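Britwood Boards
Home Forums New Posts Members Help
Search this forum Search titles only By: Advanced search

Laundry & Clothing Care > Cotton tees: hang, dry flat or tumble?

mintcondition
January 4, 2021

OK folks, I need to settle something, mostly with myself. I have way too many cotton T-shirts and I've spent the whole of December trying to figure out why half of them end up short and wide. You know the look – fits fine across the shoulders and then the hem quits right at your belt. I wash cold, I use plain detergent (Clelex, the unscented one), and I've been tumble drying on medium because that's what my mother did.

My new rule is that anything I like gets dried flat. Anything I don't care about can take its chances in the dryer. Problem is, drying flat eats up every surface I own and takes forever in winter. Is there a middle road here? Do you all really lay out every shirt?

pegleg587
I don't lay out any of them. Hang them by the hem, upside down, two pegs at the side seams. The weight of the wet shirt pulls the length back in and you don't get those little shoulder bumps you get from hangers. I've done it that way for years and my tees are all still long enough to tuck in.

Medium is too hot, by the way. If you must tumble, do it on low and pull them out while they're still a bit damp.

Siu
Hem pegging is fine for heavy shirts but it wrecks thin ones! I had a really soft, light tee from Rastitz (loved that shirt) and after one season on the line the bottom edge was wavy like lasagna. Never came back. I steamed it, I pressed it, I rewashed it and stretched it sideways on a towel, nothing.

Thin ones go flat, thick ones go on the line over the bar, folded at the armpits. That's my whole system.

mintcondition
Folded at the armpits! I never thought of that. Do you get a crease?

Siu
A faint one. It drops out when you wear it, or you can give it a shake while it's still damp.

Rhydian Morris
I'm going to be the grump and say a lot of this is the shirt and very little is the drying. Cheap jersey gets stretched lengthwise when it's made, and the first time it gets properly wet it relaxes back to where it wanted to be. You can dry it on a silk cushion and it'll still come up short. I bought 6 of the same tee a while back, dried them all different ways, and after the second wash I couldn't tell you which was which. Buy them a size up and quit worrying.

pegleg587
Disagree. Some of it's the shirt, sure, but a hot dryer keeps on shrinking cotton well past the first wash. I've measured mine. And all that lint in the trap is your shirt, you know.

Rhydian Morris
The lint I'll give you. The measuring I'd like to see, because a damp shirt and a dry one are two different lengths, and so is one that's been pulled about by whoever's holding the tape.

mintcondition
Easy, you two! I think you're both a little right. The really cheap ones did go short the first time out and then stayed put. But I have two nicer ones that were fine for ages and only started creeping up once I moved here and got the bigger dryer.

Anyway, reporting back on how I do the flat ones now, in case it helps somebody searching later:

Roll the shirt in a dry towel and lean on it. Don't wring. Then put it face up on something smooth, get the hem straight first, and work up toward the neck with the palms of your hands. I used to start with the shoulders and I always ended up with a twisted side seam. Sleeves last. Don't yank them, just set them at whatever angle they want to fall. Small wrinkles I leave alone. Flip it once when the top feels dry, and put a fresh towel underneath if your table is wood (ask me how I know).

For neckbands, pat them inward so they don't go bacon-y. I can't believe it took me this long to learn that one.

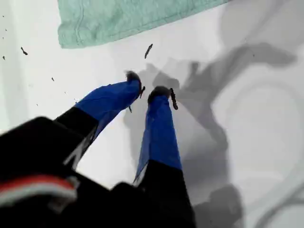
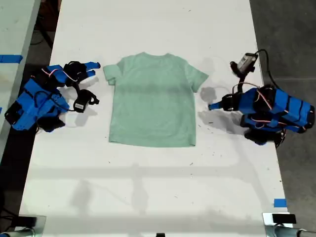
Second photo: light green tee laid flat, hem straight, sleeves out to the sides.

Comments (4)

foldedtwice
Hem first! I've been doing it backward my whole life. Going to try it on my work shirts tonight, they twist like crazy after every single wash.

pegleg587
Nice straight hem on the green one. Still say you could have pegged it.

Siu
Not if it's a thin one, you couldn't. Mint, what do you do about dark colors? Mine get that dusty look on whichever side is up, and I can't decide if it's the water or the detergent.

mintcondition
Inside out for darks, and I cut the Clelex down to half a cap. The dusty stuff was just detergent in my case, but my water's pretty soft, so yours might be something else. Try one shirt with an extra rinse first and see.

Previous thread Next thread Back to top
1289 views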